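Product review: Drosley terry bath towel, beige
Household Textiles Review, Virkimora, January 2019

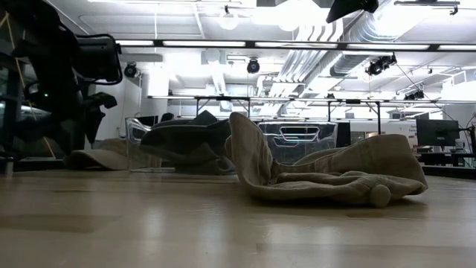 The Drosley terry towel is sold by Citix as an everyday bath towel for homes, guest houses and small changing rooms. It was assessed over four months, beginning in September, alongside the Sutter towel that it is intended to replace in our list of recommended products. Both were bought at the normal shop price.

The terry is of a traditional kind, with visible loops on the surface and no printed or woven pattern. The beige is a warm, plain shade that will sit comfortably with most bathroom colours. Buyers who wish to match it to existing towels should ask for a sample, as the shade varied slightly between the two deliveries received.

Washing
The towel was washed 47 times at the temperature given on the label. Some loose fibre came away in the first few washes, and the filter of the dryer needed clearing after each of them. This had largely stopped by the ninth wash. Shrinkage was greater along the length than across the width, but remained within what the supplier states. One side seam began to pucker towards the end of the period — a minor fault, although it makes neat folding harder.

Absorbency and drying
Absorbency was modest when the towel was new and improved considerably with use. We recommend two washes before it is first put out for guests. On a heated rail it dried overnight without difficulty. On an unheated rail in a cool room it took about 9 hours, slightly longer than the Sutter. Fabric softener reduced absorbency and is best avoided.

Handling and storage
The cloth is soft enough to bunch easily in the hand, yet has sufficient body to be folded in thirds and stacked. Stacks of more than six tended to lean. The hanging loop is stitched at one point only and came loose on one of the towels tested. Citix replaced that towel without charge, but a stronger loop would be welcome.

Price and supply
The towel is sold singly or in packs of 50 and 100. The larger pack offers little further saving, and smaller establishments will find the pack of 50 adequate. Delivery took nine days on the first order and rather less on the second.

Assessment
The Drosley towel is recommended for general household and guest use. Where towels must be dried quickly without heat, the Sutter remains the better choice. The hanging loop will be examined again when the next batch is received.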